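My first folded book, and what I learned from it

Hello again! In my last post I promised to show you less cards and more other paper things, so today I write about a small concertina book. I made it for my aunt, who is turning seventy in July and who keeps every ticket and every pressed leaf she ever got.

The idea came from Lizelle Gumede, who teaches the evening class I go to. She had a little book on her desk with pockets in every second fold, and I asked her if it was difficult. She said it is only difficult if you measure badly. I measure badly, so I was warned.

The paper

I used Rampersad paper, the cream one, 161 grams. It is a strange number but it is written so on the packet. Lizelle uses a heavier one for the covers, but I find that a heavy paper cracks on the fold when I am not careful with the bone folder. For the pockets I took some leftover sheets from Flikside with tiny green ferns. I have had them in my drawer for two years and was always too greedy to cut them.

I cut the long strip 35 cm and folded it five times. My first try was crooked already at the third fold, and each fold after it made the mistake bigger. The second try I folded first in the half, then the halves again, and so on to the middle. This is much better than starting from one end, although the fold lines must be planned with a pencil before.

The ink

For the title I wanted a soft blue, like old school ink. I have the Mastodum ink pad in "harbour", and it is a beautiful colour, but it needs a long time to dry on smooth paper. I stamped the letters one by one and waited seven minutes between the lines. In the waiting time I made tea, and I kept the tea in the kitchen – this is a rule in my house now.

The letters are not perfectly straight. I thought to do it again, then I put the page on the shelf for one night, and in the morning I liked it. My aunt has a crooked handwriting also, so it suits her.
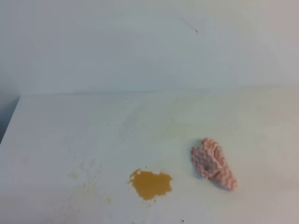 The cover

I glued the covers on with a thin layer of paste and a wide brush. Please brush from the middle to the outside, and put baking paper between before you press. I pressed everything under the big atlas over night. The Broltirholm linen tape for the spine was a present from my sister, and I had just enough of it. One end is a little bit frayed, so I turned it to the back.

For closing the book I wanted a button and a thread, but the button made a bump in the paper. Now it has a plain green ribbon, tied at the side.

In the first pocket I put a train ticket from our trip to the coast, and the others stay empty for her. I still need to make an envelope that is big enough, and I have not decided if it should have the ferns too. If you have a good pattern for an envelope with a deep bottom, please write it in the comments, I would be very happy!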